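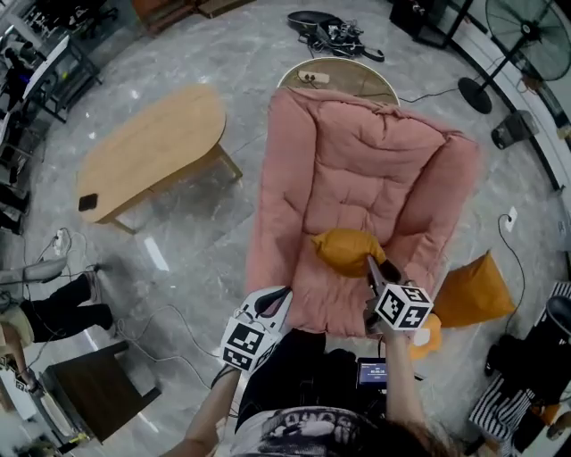 Pink chair, mustard cushion. I stand by both.

1/ A thread on furnishing a rental apartment when you have strong opinions and a weak bank account. I've moved 5 times. I own one good chair and a lot of feelings about delivery windows.

2/ The Pritley place came "partly furnished." The part was a shower curtain.

3/ So I ordered a couch from Plukura. The site said 2,972 people had rated it "very comfortable." I'd like to meet them and look at their backs.

4/ It also said assembly took 60 minutes. I started in June. I'm counting the evening I spent lying on the floor next to it as labor.
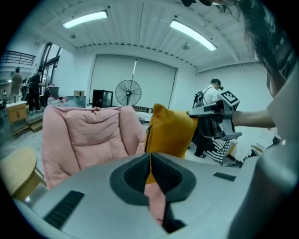

5/ Anyway, the couch had 2 left arms. I called. The man on the phone asked if I'd tried turning one around. Reader, I had tried turning one around.

6/ They sent a replacement arm. Left.

7/ I sold the whole thing to a guy over on Rosales who said he "likes a project." He brought his own wrench. I helped him carry it down before he could think.

8/ What I'd tell anyone moving this year: buy the bed first, then lamps, then wait a month. You'll find out where you sit. In my case it was the kitchen counter, and no store sells a nicer version of that.

9/ Measure the stairwell too. I measured the living room at Sirneo Court three times and the stairwell zero times, and the bookcase lived in the lobby long enough to get mail.

10/ Plukura just emailed to ask how I'm enjoying my couch. I gave it four stars. The left side was excellent.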